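Greltau Stakside bench frame kit, reviewed after one summer of use

Posted by Haruna Tsuji in Workshop gear

I bought the Stakside in July for the robot bench in our shared workshop. Before this I had a frame of my own design, made from wood left over from a shelf, and it moved every time an arm stopped quickly. With two arms on one table this becomes tiresome. Each arm shakes the other one, and after a while you do not trust any position that you taught in the morning.

The kit cost 400 dollars with the panel rails included. Shipping was extra. I paid for it myself, and Greltau does not know that I am writing this.

What is in the box

You receive aluminum extrusion posts and rails, already cut, a bag of corner brackets, screws, end caps, and 56 sliding nuts. The nuts are all in one bag, and two of them had a bad thread. There were no spare nuts, so I had to take replacements from the drawer of Shota Imai, who was kind about it.

The cuts are clean and square. I checked every piece with a good square before I started, and I found nothing to complain about. The edges are a little sharp, so please wear gloves when you push the pieces out of the foam.

What you do not receive is the table, the wall panels, or any tool except one hex key of poor quality. Throw it away and use your own.

Assembly

The manual says two hours. I needed a full afternoon, with help from Ayane Hamada for the parts where one person must hold and the other must tighten. The drawings are good, but they show the frame always from the same corner, and it is difficult to see which slot should look inside. I mounted one post the wrong way around and noticed only when the side panel did not go in.

My advice is this:

Put all the nuts for one rail in the slot before you close the corner. The nuts are the type which slides in from the end, and after the corner is closed there is no way back without opening it.

Add more nuts than the drawing shows. You will want to hang something later.

Tighten the bottom corners first, then measure the diagonals, then tighten the top. The manual gives the order from top to bottom and I think it is a mistake.

Stiffness

This is the reason to buy it, and here I am very satisfied. The arms are not mounted on the frame. They stand on a long black plate at the front edge of the wooden table, one at each end, and the frame goes around. When both arms move, the posts stay quiet. I put a glass of water on the top rail and ran our fastest routine, and the surface of the water trembled a little but not more.

There is one weak place. The rear top rail is 500 mm longer than the side ones in the size that I ordered, and it has no support in the middle. If you push it with the hand, it bends. For a light it is fine. I would not hang a heavy camera there.

Panels

The rails take a thin panel which you supply by yourself. We had a long discussion in the workshop about color. I wanted plain gray. Maya Twal wanted the orange-red ones with the big white lilies, and she had already bought them, so the discussion was shorter than I expected. I must admit that I like them now. The bench is easy to find for visitors, and the arms, being white and black, stand out well in front of it.

For vision work you should think more carefully. A pattern with large leaves is a busy background, and a simple color filter will not like an orange tool in front of an orange wall. Our detection looks mostly down at the table, so it is a small problem for us.

The panels go in the slot without rattle if you cut them exactly. One of mine was short, and I closed the gap with a strip of foam.

Hanging things

The part I use most every day is the slots. On the left post there is now a clear acrylic box, and on the back wall a black wire basket which keeps the power strip and a roll of tape off the table. The table becomes full anyway. This week we are doing pick and place with candy and small parts, and the screwdriver always comes back to the middle of the work.

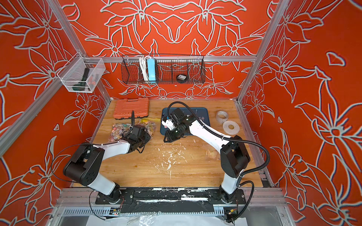 Cables

Greltau does not include any cable guide, and for a product at this price I find it a pity. I used a gray slotted duct below the mounting plate, which I had from another project, and it took me one more evening. The black corrugated sleeves on the arms need free space above them, because they make a big arc when the wrist comes close to the table. Leave this space when you choose the height. I took the taller version - the next size down would have been too low for us.

Support

I wrote to Greltau about the two bad nuts. The answer came after nine days, friendly, and with a small envelope of new ones. The nuts in the envelope were good.

Compared with the Plorno

Nanami Arai has the Plorno frame at home, for a single arm. It is cheaper and it goes together faster, and the manual is better. But the corners are plastic, and she had to tighten them again after a month. For one small arm I would buy the Plorno. For two arms I would pay the difference.

Rating

Four out of five. I take one point away for the missing spare nuts and the cable guide. If they put a second bag of nuts in the box, I would buy it again for the other bench, which still has my old wooden frame.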